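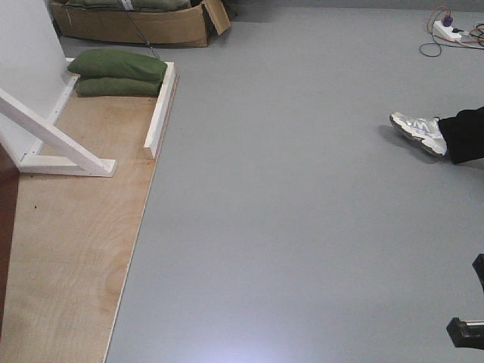 Stands & Backdrops

Guides > Freestanding Panels > Farnine Tall Panel > Set-up

Overview Parts Set-up Weighting Storage Spares

Section 4. Standing the panel up and persuading it to stay there

By now you have a base sheet, a tall panel, a brace and a strong opinion about section 3. The worst is over, apart from the lifting.

The Farnine stands on its plywood base sheet, and the base sheet lies directly on the floor. No rug, no foam tiles, no folded towel under one corner to fix a slope. If your floor has a slope, use the shims in bag C.

Before you start

Sweep. A single pebble under the plywood will make the top of the panel lean in a way you will notice every day until you take the whole thing apart again. Get a second person for steps 2 through 4. Archana Mittal wrote the first version of this guide with the words "one person can manage," and we have since removed them.

1. Lay the base sheet flat where you want it to live. Walk on it. If it rocks, move it or shim it.

2. Lift the panel upright onto the sheet. The edge with the row of screw holes goes at the bottom. Your helper holds the panel. Your helper does not check messages.

3. Line up the bottom strip and drive every screw halfway before tightening any of them. Start at the middle and work outward. Hand driver only.

CAUTION: The screws are 19 mm. Longer ones will come out the other side of the plywood and into your floor, where they hold extremely well.

4. Set the brace against the front of the panel, with the diagonal strut sloping down to the short foot piece. The foot has to sit flat on the plywood along its full length. If only the toe touches, the strut is upside down. Turn it over and we will say no more about it.

5. Fix the raised rail along the back edge of the sheet. It keeps the weights on the board, and it also finds bare ankles, so wear shoes.

6. Put two sandbags in the corner where the panel meets the rail, one on top of the other. Push the lower one in snugly before adding the second. The top bag can sit a little off to the side without harm.

NOTE: Sandbags ship empty in the units sold by Trirent and filled in the units sold by Zenlow. If your carton was suspiciously easy to carry, see section 2. Keep spare bags in an open box near the board, where you can reach one without letting go of the panel.

7. Ask your helper to let go. Stand on the brace side and press gently at shoulder height. A small flex is normal. A creak means step 3 was done in a hurry.

CAUTION: Do not hang anything from the top edge. This includes coats.

Touching up

The white parts are matte and will show thumbprints. Wipe with a barely damp cloth. For scuffs, order touch-up pot 118 and let the paint dry overnight before you lean anything on it. Grain streaks and small dark specks in the plywood are part of the wood and are not covered under warranty, as Omprakash Shakya in spares will tell you kindly but at length.

Re-tighten the bottom screws after the first week, then every November.

Revised 2023-09-14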